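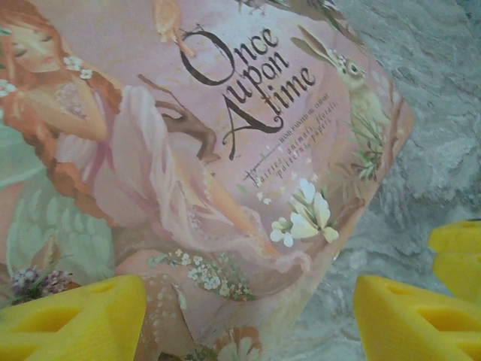 Slide 1: The fairy booklet, pink cover

Reading aloud to people who can already read
Notes for the library evening, 3/2/20

(Leave the slide up while people find seats. Don't start until the tea urn has gone quiet, it drowned out the first ten minutes in November.)

Hello, thank you for coming out. I'm Sioned Parry, I run the Thursday reading – no, don't say which day, it's moving again. I run the reading aloud group. We read stories to each other, out loud, and we're all grown-ups, and we've been doing it for six years.

Ask: hands up who was read to as a child. Then: hands up who's been read to in the last year. Audiobooks don't count for this bit, I'll come back to audiobooks because somebody always asks.

How it began. I had laryngitis and my sister was staying, and she got so fed up with me pointing at things that she picked up a book of fairy tales and read me one to keep me still. I was forty-four! I hadn't been read to since I was about seven and I'd forgotten what it does to you. Your shoulders go. I fell asleep before the end and she was quite cross.

So when my voice came back I put a card up at Penda, the café by the bus station (it's a phone shop now), saying would anyone like to come and be read to. Four people came. One of them thought it was poetry and left at half time, but he took a biscuit with him.

Slide 2: What we read

Fairy tales to begin with, and we still go back to them more than anything. They were made for saying out loud, so the sentences are short and things come round again. If you miss a bit because someone's coughing, you'll get another go at it. Three brothers, three doors, three nights. A novel won't wait for you like that.

We've also done ghost stories, a whole winter of sea stories, old recipes (much better than you'd think), and one very long saga that Pelkonen lent us. For anyone who doesn't know it, that's the second-hand bookshop up the hill with the steps. We gave up on the saga at page 206. Nobody could tell the cousins apart.

Length matters. We try to keep a story under 26 minutes, and I know that sounds fussy. I timed us for a whole season on the kitchen timer, and that's when the chairs start creaking. If it's longer, split it and put the kettle on in the middle.

(If they look restless here, skip to the demonstration.)

Slide 3: How to do it, if you're shy

Go slower than feels right. When you think you're being ridiculous, you're probably at the proper speed.

You don't have to do voices. I do voices and I enjoy them far too much, but our best reader by a mile reads everything flat, like the shipping forecast, and people lean in for her.

Read it through once at home beforehand, out loud. In your head you'll skate over the name you can't say. I once met "Rumpelstiltskin" cold, in front of a room, and had three runs at it.

Look up at the full stops. Put your thumb on the line so you can find your way back.

If you lose your place, say so and carry on. People are very kind when they've got a blanket on their knees.

DEMONSTRATION. Read the opening of the goose girl, twice. First at gabble speed, then properly. Don't explain the difference, just let it sit. Drink some water.

Slide 4: The audiobook question

I like them! I do the ironing to them. But a person on a recording can't tell that you've stopped listening, or that the sad part has landed and you all need a moment. Last spring one of our readers stopped in the middle of a story and didn't say anything for a bit, and neither did we, and then she went on. I can't tell you why that was so good – you'd have to have been in the room.

(Don't go on about this. I went on about it at Dranen and lost the back row.)

Slide 5: Numbers, for those who like them

We've read 251 stories since the start. I know this because they're all in a red notebook with the date and who read. On an ordinary evening there'll be a dozen of us, and the most we've had was around 70, at the midsummer one in the park, where you couldn't hear a word past the second row because of the ice cream van.

It costs next to nothing. Room hire, milk, and a lamp. Do get a lamp. Overhead lights are horrible for this, and the reader needs to see the page while everyone else wants to be a bit in the dark.

Slide 6: Starting your own

Begin with two people. A kitchen's fine. Pick something short that you liked when you were small, even if it embarrasses you a little. Agree an end time and stick to it.

Don't make anybody read. Some of ours have come for years and never read a line, and they're lovely listeners. A group needs those more than it needs another show-off like me.

And please don't discuss it afterwards as if it were a book club. We tried that. Have a chat by all means, but about your knees or your holidays.

Questions. Likely ones: children (yes, if they want to), dogs (ask the library), copyright (ask me after, I've got a handout), is there a waiting list (no).

Handouts are on the table by the door. Mention the sign-up sheet. Take the lamp home this time.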